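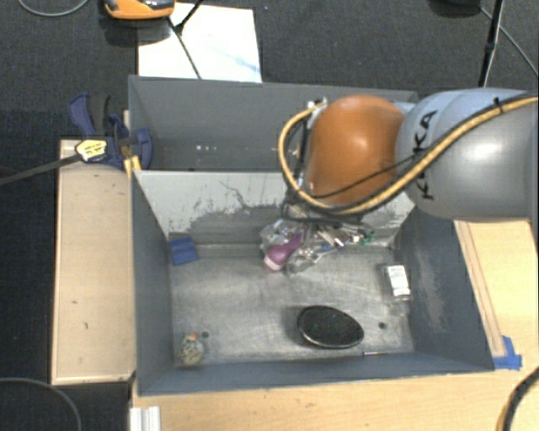

Tuesday, bin sort-out

Went through the odds and ends in the gray bin after lunch, mostly to decide what stays for the Brudar set. The black oval dish stays — I like how shallow it is, and the dull shine is the sort of thing we said we wanted more of. The little blue block stays too. I'm less sure about the clear bottle with the white label, since Abdelilah wants 2 of every glass item and I haven't found its twin (maybe in the Trededside box?).

The bin itself needs a proper wipe! Dust streaks all over the floor, and the back wall is smudged dark down low. I gave it 15 minutes last time and clearly that wasn't enough. Also want to check that thin silver things, pens and pins and so on, can't end up down the small holes in the floor.

Ask Rorside about spare dishes. Relabel shelf 80.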